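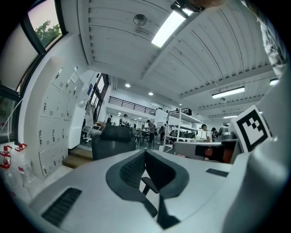
Fig. 1. Dark parts on white and light gray.

Skistthorpe Evening Program
Introduction to Visual Design
Week 4 handout: Light and dark

Room 458. Bring a soft pencil, an eraser and the gray card from last week.

1. Value

Value means how light or dark something is, apart from its color. A yellow and a pale blue can have the same value. So can a red and a green, which is why red lettering on a green ground is so tiring to read even when both colors are strong.

Most beginners choose color first and check value late or never. In this course we work the other way around. Every exercise up to week seven is done in black, white and gray. If a layout works in gray it will usually survive a poor photocopy and a bad screen. If it fails in gray, adding color may hide the problem for a while, but the problem is still there.

2. Contrast depends on the neighbors

A gray patch looks lighter on black than it does on white. You can test this with your gray card. Cut two small squares from the same sheet, put one on black paper and one on white, and look at them from across the room. Then slide them together.

The effect matters in practice. A mid-gray caption that looked fine on the white page of a newsletter can seem to sink when it is moved onto a light gray panel. The ink is the same. The ground has changed, and the difference between the two is smaller.

Edges also count. A hard edge makes the jump from light to dark look bigger. A soft shadow that fades over a curved surface makes it look smaller, even if the two ends are the same values as before.

3. Where the eye goes

On a mostly light page, the eye tends to go to the darkest area, or to the place where the darkest and lightest areas meet. On a mostly dark page the reverse is true. Size and position can override this, and so can a face, but it is a good place to start.

Look at the Wanine poster in your reader (the one for the ferry timetable). The heaviest black is in the border at the foot. The departure times, which people need, are set in a thin gray. Most of you said last Sunday that the poster was "hard to use" before you could say why. The border has the strongest contrast on the sheet and it has nothing to tell anyone.

The Policarpio seed catalog has the same amount of black but puts it in the variety names. The growing notes are lighter and smaller. You can run down a page of names quickly and stop when you find the one you want.

4. Fine pattern

Narrow stripes, close lines of type and small checks mix in the eye at a distance. Black and white stripes of equal width will read as a middle gray. A block of text does this too. Type designers and printers speak of the color of a page when they mean this overall gray.

To judge it, step back until you can no longer read the words, or squint. Blocks that are meant to match should look equally gray. If one looks darker, check the line spacing before you change the typeface.

Large checks and thick bars do not mix so easily. They stay separate from farther away and will compete with a heading of the same size.

5. Limiting the range

Start with 4 values: white, light gray, dark gray and black. Give each one a job and keep to it for the whole piece. For example, white for the ground, black for headings, dark gray for text, light gray for panels. If you need a fifth value, write down what it is for.

Common faults in last term's work:

Light gray text on a white ground, usually because it looked elegant on a large screen.
Black used for everything, so nothing stands out.
Two grays so close that the reader can't tell whether the difference was meant.
Shadows added under panels that were already clear.

Exercise for next week

Take one page from the Prurnik bus guide and redraw it by hand at half size, using pencil only. Leave out the words and show text as bands of gray. Then make a second version in which the route numbers are seen first.

Hand in both drawings with a note of no more than 200 words – what you moved up or down in value, and what you left alone. Please write your name on the back of each sheet.

The 3000-word essay is a separate piece of work and is not due until the end of term. Titles will be given out in week six.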